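Refund on a fabric order that arrived short
Community Help > Buying and Selling > Orders and Returns

Elin Prosser
I ordered 3 yards of cotton canvas from a seller on Garkico in May. What came was two separate pieces, and added together they are still short of what I paid for. I need one continuous length for a bench cover, so the pieces are no use to me even if the total had been right. The seller offered a small credit toward my next order. I don't want a credit. I have not cut or washed anything. Can I get my money back, and do I have to pay to send it back? The listing said "cut to order, no returns."

Pui-shan Lau
"No returns" usually covers you changing your mind. It does not normally cover getting the wrong amount. Open the order, pick the option for an item that doesn't match the listing, and say two things: the total is short, and it was not sent as one length. Keep it to that. If you write a long message about the bench cover the seller will answer that part and skip the rest.

Lay each piece flat next to a tape measure and take a picture with the tape readable from end to end. Take one of the shipping label too. Do not accept the credit while the case is open. On some sites accepting anything closes the case, and then you are arguing with support to reopen it.

When I had a case like this over a tablecloth, I was asked for pictures of everything and could add files right up until it was decided. I put mine in one folder so I didn't send the same one twice.

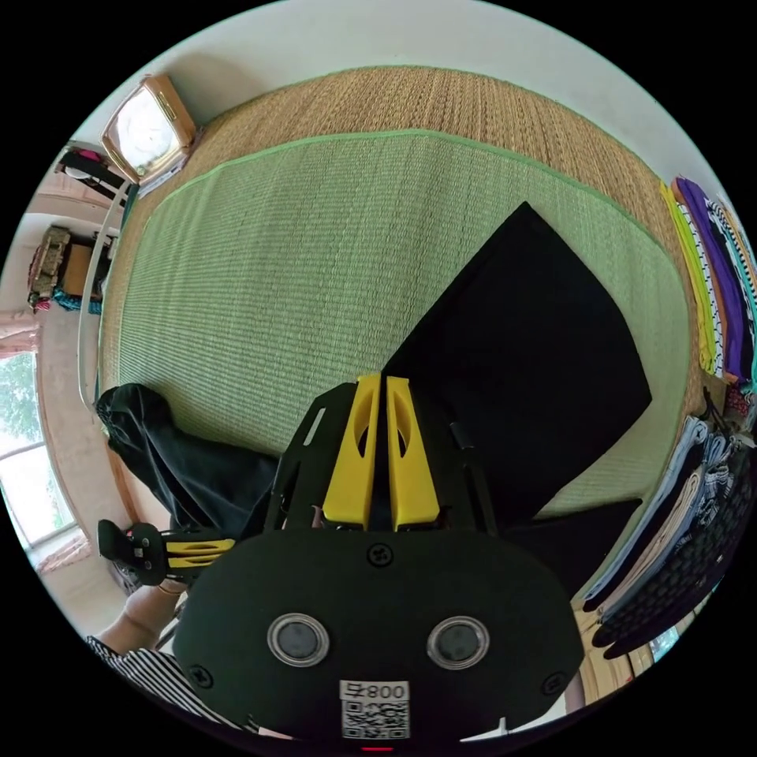
Two yellow fingers and the label marked 800.

Return shipping was on the seller in my case. Wait for them to send a label before you mail anything. If you buy your own postage first it can be hard to get that back.

Chae-won Song
just call your card company

Elis Nicholas
I would hold off on the card company until the site has given you an answer. Mine asked whether I had tried the seller first and wanted to see the messages, so save those.

Also check how the listing was worded. I bought from a shop called Pritchard that sold by the half yard, so a quantity of 2 meant one yard. I nearly filed a claim over my own mistake. If yours was priced by the full yard, ignore this.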